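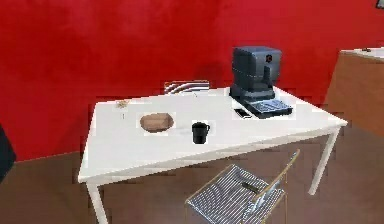
Rendering of a long white table against a red wall.

Voluntary export restraint

By Corrado Tedesco
April 1, 2022

Print this article | E-mail this article

A voluntary export restraint is an arrangement in which an exporting country agrees to limit how much of a product it sells to another country. The word "voluntary" is a courtesy. The exporter usually agrees after being told what will happen otherwise, most often a quota or a steep tariff.

Unlike a tariff, the restraint brings the importing government no revenue. With fewer goods on sale, prices rise, and the exporters keep the difference - a generous reward for firms the policy was meant to discourage. Domestic producers raise their prices too. Consumers pay both groups and are seldom invited to the talks.

Exporters limited by number tend to ship costlier models. In her study of the Jeltby furniture agreement, the economist Chinyere Bassey found that shipments were held to 3892 units a year for 4 years, while the average price per unit climbed from 410 to 630 dollars. The Trandell company, which had asked for the protection, spent the period importing chairs from a third country that had signed nothing.

World Trade Organization rules adopted in the 1990s prohibit such measures and required most existing ones to be phased out. Governments have since shown a fondness for "understandings" and "monitoring arrangements," some of which look familiar.

Related articles
Import quota
Orderly marketing arrangement
Quota rent
Rules of origin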